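Stisness to reissue Varow's debut album on vinyl for the first time

March 2026

Independent label Stisness will release a remastered edition of "Makokha", the first album by the Merkthorpe group Varow, on Friday 26 June. It will be the first time the record has been available on vinyl, and the first time it has been sold outside the small run of CDs the band made themselves.

The new edition will be available as a double LP, a single CD and a download. The vinyl and CD versions add four recordings that have not been released before, all taken from the same sessions as the album. Pre-orders open today through the Stisness shop and at independent record shops.

Varow formed in Merkthorpe as a trio and recorded "Makokha" over seven days in a disused chapel hall on the edge of the town. The band had borrowed the hall and most of the equipment. The songs were played live with very few overdubs, and the vocals were mostly done in the evenings, when the road outside was quieter. A short run of CDs was sold at concerts and by post, and it was gone before the group had played outside the county.

Singer and guitarist Kane Costigan said: "We made it quickly and we didn't know much about what we were doing. There are things on it I would never play now, but I wouldn't take them off either. People have been asking us for a copy for years and we've had to tell them we haven't got any. I've only got the one myself, and the case is cracked."

The album has been remastered from the original tapes by Gwenaël Aubert, who also mixed the band's last two records. The tapes were kept in Costigan's parents' loft and had to be cleaned and transferred before any work could start. Two of the reels had been labelled with the wrong titles, and one of the four extra recordings, "Low Field Lane", was found at the end of a reel marked as blank.

Aubert said: "The CD was mastered very loud, as most were at the time, and the drums suffered for it. On the tapes there is a lot of room in the sound. You can hear the hall. I have tried to leave that alone and only correct what was wrong with the old version. The piano on the last song was out of tune then and it is out of tune now."

The running order follows the original CD, with one change. "Harbour Light", which faded out early on the first release, now appears at its full length of just over six minutes. The band had always meant it to run to the end, but the original CD was cut from a rehearsal mix by mistake and they could not afford to have it done again.

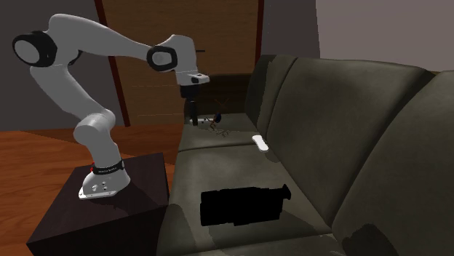
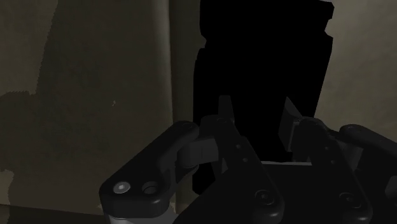
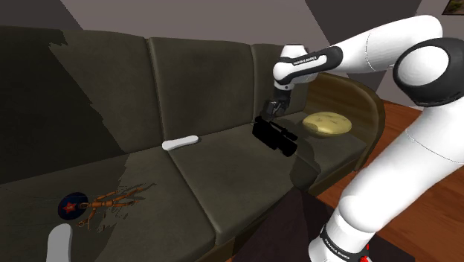 Computer-rendered images

The double LP comes in a gatefold sleeve with a booklet of 26 pages. The booklet includes the complete lyrics, handwritten set lists from the period, and a new essay by Costigan about the early concerts in Merkthorpe and the people who put them on. The front cover uses the same drawing as the CD, which has been scanned again from the original on paper. The inner sleeves are new.

The first pressing will be on dark green vinyl, sold only through the label and at concerts. A black vinyl edition will go to shops. Both were cut from the same masters and there is no difference in the music. The CD comes in a card sleeve with a shorter version of the booklet.

"Ferry Song", the opening track, is available to stream and download from today. A second track, the previously unreleased "Low Field Lane", will follow in the weeks before the album comes out.

Varow will play six concerts to mark the release, beginning with a home show at Merkthorpe Corn Hall. The group will perform "Makokha" from start to finish, followed by a second set of songs from their later albums. Original drummer Col, who left the band after the second record, will rejoin them for the first half of each night. Dates and venues for the other five concerts will be announced separately. Tickets for Merkthorpe will be sold in advance from the Corn Hall box office, with a small number held back for sale on the door.

The band began rehearsing the older material in January. Costigan said that some of it had not been played in front of an audience since the album was first sold. "We had to sit down with the CD and work out our own chords," he said. "Two of the songs are in a tuning I'd completely forgotten. We've dropped one of them by a tone - my voice isn't what it was - but otherwise they're as they were."

Stisness has released all of Varow's records since their third album. The label plans to bring the second album back into print as well, although no date has been set and the tapes for that record have not yet been transferred. Anyone who owns recordings, posters or photographs from the band's early concerts is asked to get in touch through the label's website, as the group would like to include more material of this kind in a future booklet.

"Makokha" track listing

Side A
Ferry Song
The Long Shed
Makokha

Side B
Two Coats
Harbour Light (full version)
Wren

Side C
Saltings
A Letter from the Coast Road
Goodnight, Merkthorpe

Side D (previously unreleased)
Low Field Lane
Two Coats (first take)
Tin Roof
Wren (instrumental)

The CD and download follow the same order. Download codes are included with both vinyl editions.

Release details

Artist: Varow
Title: Makokha (remastered edition)
Label: Stisness
Formats: double LP, CD, download
Release date: 26 June

Notes for editors

Varow are Kane Costigan (vocals, guitar), with bass, keyboards and drums. The group have made several albums and still live in and near Merkthorpe.

Review copies will be sent out as downloads from next month. A limited number of finished LPs will be available for review once they arrive from the pressing plant - please say when you write if you need a physical copy. Kane Costigan and Gwenaël Aubert are both available for interview by telephone or in person. Cover artwork can be supplied in print quality on request.

All requests should be sent to the Stisness press office using the contact form on the label's website.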